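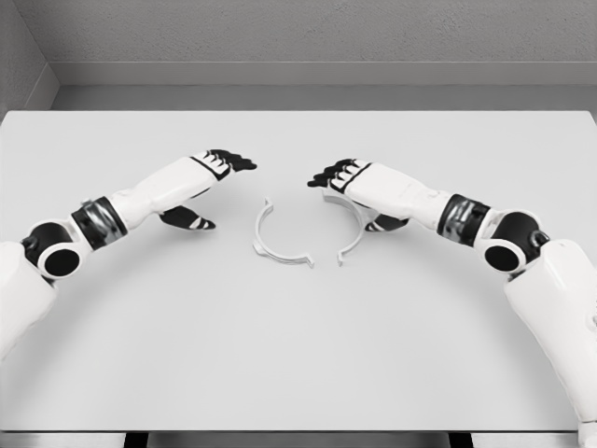
Margit Lie has put together hose clips at Bramard for most of her working life, and she would like it known that she was not consulted. "They told us in August," she says. "There was cake. When there's cake you know somebody has already signed something."

The clip comes in two halves. You bring them together, feel for the tabs, and press until they catch. Lie can do it while looking out the window, and during our talk she did it several times with a pair from her apron pocket. Bramard wants a two-armed robot with human-style hands to do the same job, and for now most of that effort is taking place in simulation, on a computer in the room that used to be the break room. The break room is now a corner of the loading area with a kettle in it.

I asked Trefor Hughes, the production manager, why a clip needs fingers at all. Machines have been snapping plastic together for decades. He took the question well enough. "A dedicated press would do this one part faster, I'll give you that," he said. "But we change parts all the time. I don't want to buy a press for every customer who moves a tab." The idea is that the same pair of hands can be taught the next part, and the one after it. I asked how many parts it had been taught so far. He said they were concentrating on the clip.

The software comes from a small outfit called Stultora, and the person who sits with it is Chiyo Tsuji. She was the most careful talker of anyone I met in the building. "In simulation I can run the same task all night and nobody has to pick anything up off the floor," she said. "What I can't do is pretend the plastic in there behaves like the plastic out here. Ours bends. It bends differently when the shop is cold. Margit knows that with her thumbs and I have to write it down as a number, and I don't have a good number yet."

She had asked Lie for help with it. Lie spent two afternoons in the old break room explaining when a clip is about to crack. Was she paid extra for that? "I was paid my hours," Lie said. "I taught a computer my job for my regular rate. My sister thinks I'm a fool."

Hughes says no one will be let go. He said this to me three times without my asking, and when I did ask whether it was written down anywhere, he said the company had a culture of trust. What he has on paper is a target of 600 clips a shift from the real machine, when there is one. Lie's bench does over that on a normal day, according to Américo Barreto, who runs the shift and keeps his own tally in a spiral notebook. "So they want to buy something slower than Margit," Barreto said. "Fine. It doesn't go to lunch. But who clears the jam? Who notices that the bag from the supplier is all left halves? That's a person, and that person is going to be me, and I already have a job."

Barreto isn't against machines. He pushed for the conveyor and he fought to get the old trimming knives replaced after a man lost part of a finger. His trouble with this one is where the attention goes. There are 20 people on his shift and their requests for better chairs have been sitting in an inbox since spring. "They found a budget for the arms," he said. "Simulated arms! I'd like simulated chairs, at least that would be a start."

Tsuji didn't argue when I passed this on. She thinks the repetitive pinching is bad for people's hands and that a machine ought to take it over, and she also thinks the schedule she has been given is silly. "I would tell you it works if it worked," she said. "Sometimes the halves line up. Then I change the starting position a little and they don't."

Hughes would not give me a date for a physical robot on the floor. He walked me out past Lie's bench, where the bin was nearly full, and asked her how it was going. She told him the chair was still broken.

Related
Shimada plant drops its night shift
Letters: what the Clinis scanners cost us
Vilhjálmur Eskildsen on thirty years of shop-floor bargaining
Who owns what you know? Training your replacement, part 2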